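Language-conditioned pushing, sim pretrain + small real set: results thread 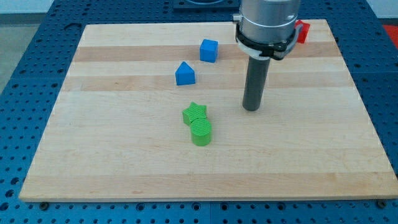 Board with the blocks out, pusher down.

skundus_t
2025-03-23
OK so the writeup is half done, posting numbers first. Method is the one from the February thread. Pretrain the policy in sim, then finetune on real teleop demos with typed instructions ("push the star next to the blue cube" etc). 1,752 real demos total. Eval was 355 instructions, held out wording, same blocks. Finetuned policy does clearly better than real-only on the short pushes. On the long ones (far edge to near edge) it's a wash. Code is on the Gandham branch, dont use main.

pegboard
Nice. What counts as success? Touching, or within some distance?

skundus_t
Distance between centers, under 4 cm, held for 2 seconds. Scored from the overhead tracker, no human judging.

watkins_lab
Center distance is a bad metric for these shapes. Star arm touching the cylinder vs star flat against the prism, totally different distances and a person would call both "next to". You're punishing the policy for geometry.

skundus_t
Both arms of the comparison get punished the same though

watkins_lab
Only if they fail on the same shapes. Do they?

skundus_t
...haven't split by shape. Fair.

Gheorghita Toma
I'd worry more about the prism. With a round pusher you only get one contact point, so the wedge spins when you hit it off center. Our policy at Skollatgate learned to tap it on alternating sides, slow but it gets there. Does yours do that or does it just shove?

skundus_t
Shoves mostly. Then chases it. Sometimes does a wide loop around to get behind, which looks smart until it clips the cylinder on the way.

pegboard
Does sim friction match the wood at all? Strip boards like that can have grain direction effects. We had pushes along the strips drift less than pushes across.

skundus_t
Randomized friction but isotropic. Never thought about the grain tbh. The long pushes that fail are nearly all across the strips so hmm

watkins_lab
Or they fail because long pushes are long. Errors pile up. Rotate the board 90 degrees and rerun before you put grain in the paper.

Gheorghita Toma
Agree with watkins, cheap test. Same start positions, same seeds.

skundus_t
Board's bolted at the corners, need to redo the hole pattern. Tomos Griffiths has the drill jig, will ask him. Per-shape split first, thats just a script. Will post the table in this thread.

pegboard
Post the raw logs too pls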